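Tirkov adds simulated wrist-camera recordings to its gripper training set
April 6, 2021
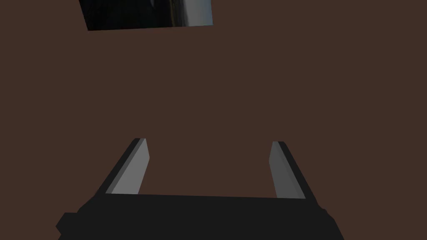 Tirkov, the automation group based in Sundidholm, has started adding simulated episodes to the data it uses to train its pick-and-place controller. The first batch holds 300 episodes and was completed last week. All earlier training data came from the group's two physical cells.

Each episode is driven by an operator at a desk with a hand controller. The operator sees the view from a camera fixed to the wrist of the simulated arm, and the software stores that view together with the joint angles, the commanded motion and the opening of the parallel-jaw gripper. A typical episode runs for 12 seconds. Recording begins with the fingers open and ends when the operator presses a key to mark the attempt as a success or a failure. Failed attempts are kept and labeled.

The simulator, called Jasow, was written in-house. Rendering is deliberately plain. Surfaces in the current version are flat-shaded and carry little texture, which keeps the load low enough for the operator's view to update without visible delay on an ordinary office computer. The group plans to vary colors and lighting when the stored episodes are replayed, so that one recorded motion can produce several sets of images. Replay does not need an operator and can be left to run overnight.

Tasks in the first batch cover three types of motion: approach without contact, grasp from above, and grasp followed by a move to a fixed target. Starting poses are drawn at random within limits set for each task. Operators work in blocks of around 9 episodes and then change tasks, a schedule adopted after early trials showed that the paths became too much alike during longer blocks.

The main known weakness is contact. Friction between the fingertips and a part is handled by a simple model, and parts that slip in the physical cell may hold firmly in Jasow. For this reason the grasp episodes are given a lower weight in training than those recorded on hardware. Approach episodes are weighted equally.

A controller trained on the combined data will be compared with the present one at the Bühler test hall in August. Both versions will run the same list of parts, with starting positions fixed in advance. Tirkov has not set a target figure for the comparison.

A second batch is being recorded now. It uses the same file format, with one added field for the camera's mounting angle.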